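How to prepare a book sorting desk for staff who share it with a robot

I work in the back office of Lulbridge, a lending service that sends books to small reading rooms. Since June a part of our returns goes through a humanoid robot, which takes books from a pile and files them upright in a holder. I wrote these steps for the people in our other branches, who will soon have the same desk and the same questions as we had.

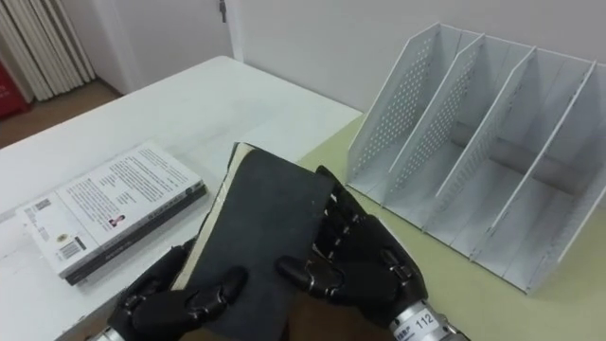
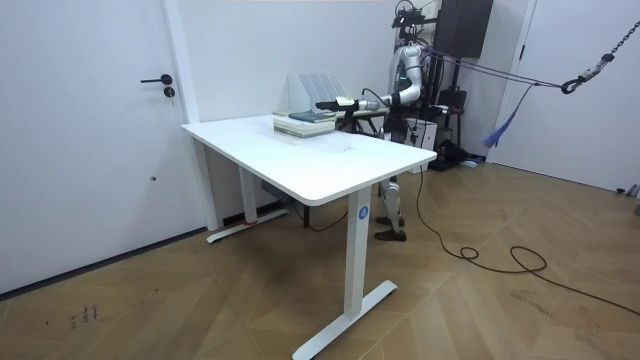
Robot, books and white holder at the sorting desk.

What you need

A desk that can be set to a fixed height, a white slotted holder, a list of the books in the batch, and one person per shift who is named as the desk lead. In our branch this is Araceli Zamudio in the morning and myself after lunch. The list comes from Trirkum, our stock program, but a printed sheet will do as well.

Step 1. Agree who does what

Do this before the first batch, with everybody who has worked at returns. We made two columns on paper. In the first we wrote the tasks which go to the robot: picking up a book, turning it, putting it into a slot. In the second we wrote what stays with us: checking for damage, deciding if a book is repaired or withdrawn, and reading the notes that borrowers leave inside. The second column was longer than I expected, and it helped the colleagues who feared for their hours.

Step 2. Set the desk and do not touch it again

Choose the height once, together with the technician, and write it down. If someone raises the desk to stand more comfortably, the robot must be set up again, and this costs us 13 minutes each time. Place the holder so that the open side of the slots can be reached from the robot's side. Mark its position with thin tape.

Step 3. Prepare the pile

Lay the books flat, the biggest at the bottom. Take out everything that is loose: bookmarks, receipts, letters. Soft covers are more difficult than hard ones, because they bend when they are held by one edge, so we put them on top where we can watch them. Do not build the pile higher than the holder. Very thin booklets do not belong in it at all – we file them by hand, and it is faster.

Step 4. Start the batch and stay near

The desk lead presses start and stays in the room. You do not need to look at every book, but you should be able to hear if one falls. Keep your hands away from the desk while an arm is moving. If you want to take a book out, press pause first and wait until both arms are still. New colleagues often reach in to help, as they would with a person. Please correct this kindly, and on the first day.

Step 5. Check and write down

When the batch is finished, compare the holder with the list. Write down the books that were put in the wrong way round, and the ones that you had to move yourself. Sarahí Zavala from the Seixas branch asked me why we still do this on paper. The reason is simple: everybody can see the sheet on the wall, also those who do not have a login for Trirkum.

In our first month the robot filed 600 books, and we corrected 147 of them by hand. The second number is too high for my taste, but most of the corrections were books standing upside down, and this takes a moment only.

What changes for the staff

You will lift less. My wrists notice it, and two colleagues with back trouble have returned to this desk after a long time at the counter. On the other side, the work is now in pieces: you prepare, you wait, you check. Some people like the waiting and use it for repairs. Others find it tiring, because they can not really begin anything else. We therefore change the desk lead after half a shift, and I advise you to do the same from the beginning.

Talk also about speed. A trained person is still quicker than the robot with a mixed pile, and nobody should be compared with it on a chart. Our manager wished to have such a chart. We asked to leave it out until the branch has reached 2,000 books, and this was accepted.

If something goes wrong

A book has slipped: pause, pick it up, put it back on the pile, continue.

A slot is blocked: pause, empty the slot, and check that the holder still stands on its tape marks.

The arm stops and does not start again: do not pull it. Call the Warnetti service desk and file the rest of the batch by hand.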